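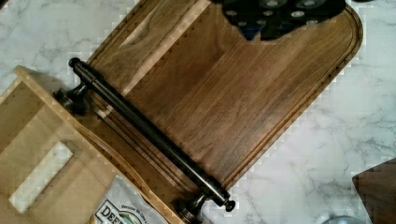
Issue 93, page 3

The Lehner food mill, after one very long apple season

I have wanted a proper food mill since I was newly married and borrowed my mother-in-law's every fall, and every fall I told myself I'd get my own, and then the apples would be done and I'd forget until the next September. This year I finally bought the Lehner. It was $80 at Jinduder, the kitchen store out by the highway, and I stood in the aisle with it for a good while because you can get a plastic one for much less (I've had the plastic one. The legs snapped off in a pot of tomatoes).

So first, the good stuff. It's heavy, it's stainless, and it sits on a pot without sliding around. The arms that hold it have little rubber feet, and they fit my big stockpot and my middle-sized saucepan, though they won't reach across the canning kettle, so if that's your plan then measure before you go. It comes with three disks. I use the medium one for everything. The fine one is meant for raspberries and I did try it on some frozen ones, and it got nearly all the seeds out, but my arm was ready to fall off by the end and I had maybe a jelly jar to show for it.

Applesauce, though! I don't peel, I don't core, I just quarter the apples and cook them soft with a splash of cider and ladle them in. Turn, turn, turn, back it up half a turn to clear the skins, and go again. The sauce comes out pink if you leave red skins on while they cook, and the kids think I've put something in it. I did a whole bushel on a Friday evening with the radio on and was wiping down the stove before ten, and I can't tell you how happy that made me.

Mashed potatoes are good too, very fluffy, just don't let them cool off first or they turn into something you could hang wallpaper with. Tomatoes are fine on the medium disk. Squash is fine. Cooked beans for refried were a mess and I went back to the masher.

Now for the grumbling. The knob on the crank is wood, and mine came loose the second time I used it. There's a screw in the end of it and I tightened it, and it came loose again, and now I just keep a screwdriver in the drawer with the measuring spoons. For that kind of money I'd like a knob that stays put. Also the spring bar underneath, the one that holds the disk in, is stiff as anything when it's new. Wear an oven mitt the first few times, or hand it to a teenager. And the booklet is no help at all, just tiny drawings with arrows going every which way.

They say it can go in the dishwasher. Mine goes in the sink, right away, with hot water and an old toothbrush for the holes, because once apple dries in there you'll be poking at it with a toothpick all through the evening news.

I get asked if I'd buy the fancier Damthorpe one instead, with the bigger bowl. I used my neighbor's for an afternoon and it's lovely, and it's also the size of a hubcap, and I haven't got a cupboard for it. If you put up food for a crowd, go ahead. For one family and a couple of bushels the Lehner is plenty.
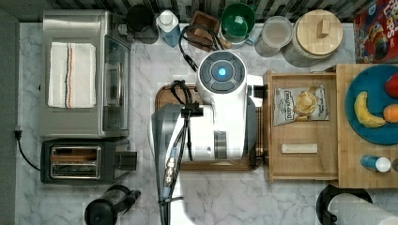
Darlene Bouchard wrote in after my note last month to say she's had the same mill for years and fixed the wobbly knob for good with a lock washer from the hardware store. She also says to rub a drop of cooking oil on the spring bar where it hooks under the rim, and that the coarse disk, which I'd written off, makes the best chunky pear sauce she knows. I've got pears coming, so I'll dig that disk back out and give it a try.

Still a yes from me, wobbly knob and all. Buy it before the apples come in, when the store has a stack of them, and get yourself a lock washer while you're out.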